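Startseite > Anleitungen > Wärmeunterbett Eltley > Kapitel 3: Auflegen und erstes Aufheizen

So, ausgepackt habt ihr das Unterbett ja schon, jetzt kommt der Teil, bei dem ich mich beim ersten Mal ziemlich dumm angestellt habe. Nehmt euch eine Viertelstunde Zeit und lasst den Stecker bis Schritt 5 draußen.

1. Bett komplett abziehen, auch den Topper runter. Das Unterbett gehört direkt auf die Matratze.

2. Das Unterbett mit dem Kabelausgang zum Fußende auflegen. Bei mir lag er anfangs am Kopfende, und ich hatte die ganze Nacht den Stecker im Nacken.

3. Die Gummibänder über alle Ecken ziehen und glattstreichen, vor allem in der Mitte. Falten mag das Ding überhaupt nicht!

4. Spannbettlaken drüber. Ein dünnes aus Jersey reicht völlig.

5. Bedienteil anstecken, bis es klickt, dann erst den Netzstecker.

6. Auf Stufe 7 stellen und 14 Minuten laufen lassen. Danach mit der flachen Hand überall fühlen – die Wärme sollte gleichmäßig sein.

ACHTUNG: Niemals gefaltet oder zusammengerollt einschalten. Keine Sicherheitsnadeln, auch keine kleinen. Und wenn das Kabel irgendwo blank ist, sofort Stecker ziehen und nicht weiter benutzen.
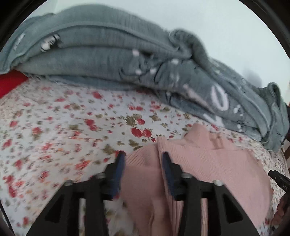
7. Zum Schlafen auf Stufe 2 oder 3 zurückdrehen. Ich heize abends um halb zehn vor und schalte beim Hinlegen ganz aus, das langt mir bis in den Mai hinein.

Hinweis: Blinkt die Anzeige orange, sitzt meistens die Steckverbindung nicht richtig. Einmal abziehen, fest andrücken, neu starten. Blinkt sie danach immer noch, schreibt mir bitte (Osaze Olaniyan, Adresse unter Kontakt), ich habe noch ein paar Bedienteile hier liegen. Die vom älteren Modell Bradeo passen übrigens nicht, auch wenn der Stecker gleich aussieht.

Zum Waschen geht es in Kapitel 4 weiter. Vorher bitte das Bedienteil abnehmen, das darf auf keinen Fall mit in die Maschine.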